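Landness (song cycle)

Landness is a song cycle for solo voice, guitar and harmonium by the singer and songwriter Mwajuma Magesa. It consists of 13 songs performed without a break and has a running time of just over an hour. The cycle was first performed at the Pacheco, a small concert room in Gustdale, and was later recorded for the Distberg label with Kheri Kariuki as producer and harmonium player.

Background

Magesa began the cycle after leaving a vocal trio in which she had sung the lowest part. The earliest songs, "Ferry Rate" and "Second Field," were written for that group and were rearranged for one voice by moving the inner parts to the guitar. The remaining songs were written over a single winter. Magesa used open tunings for most of them and kept the same tuning for several songs in a row, so that the cycle could be played on one instrument with three short pauses for retuning. The harmonium holds a drone during each pause. 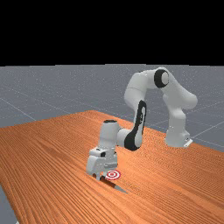 Robot arm above a tabletop target, computer rendering.

Structure

The songs are grouped into three parts. Part one contains five songs, all in major keys or in the Mixolydian mode. Part two contains four songs and is the only part with changes of meter within a song; "Tally" alternates bars of five and seven beats throughout. Part three contains the last four songs and returns to the tuning of the opening.

A falling figure of four notes links the parts. It is heard first in the guitar introduction to "Ferry Rate," appears in the vocal line of "Tally," and is played by the harmonium alone at the close of the final song, "Lamp Oil." The text of "Lamp Oil" reuses lines from the first song in reverse order. There is no spoken material, and the songs do not tell a continuous story, although the same unnamed town is mentioned in six of them.

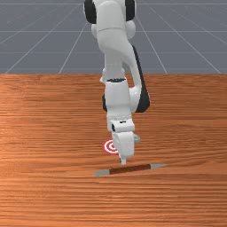
Can the songs in Landness be performed separately?
Most of them can, and the published score gives a concert ending for each song that otherwise runs directly into the next.

Recording

The album was recorded in March at the Pacheco with the seats removed. Voice and guitar were taken down together, and no separate vocal takes were used. Kariuki added the harmonium part afterward, apart from the drones, which he played live from the back of the room. Each part was recorded complete at least three times, and the released version joins the takes only at the retuning pauses.

The tape machine ran slightly slow during part two, and as a result that part sounds a little sharp on the first pressing.
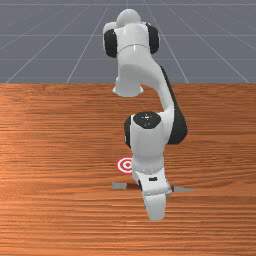
The fault was corrected on the second pressing, which can be told from the first by the lower pitch of the drone before "Tally." Both pressings use the same sleeve and the same song order.

Performance

The score calls for two players, but Magesa has also given the cycle alone, with a foot pump and weighted keys holding the drones. In this form the harmonium melody in "Lamp Oil" is sung without words. A version for women's choir, prepared by Kariuki, omits "Second Field" and transposes part three up a whole step. The choir score asks for at least 20 singers, divided into four sections, with the lowest section doubling the guitar bass in part one.

See also

Song cycle
Open tuning
Harmonium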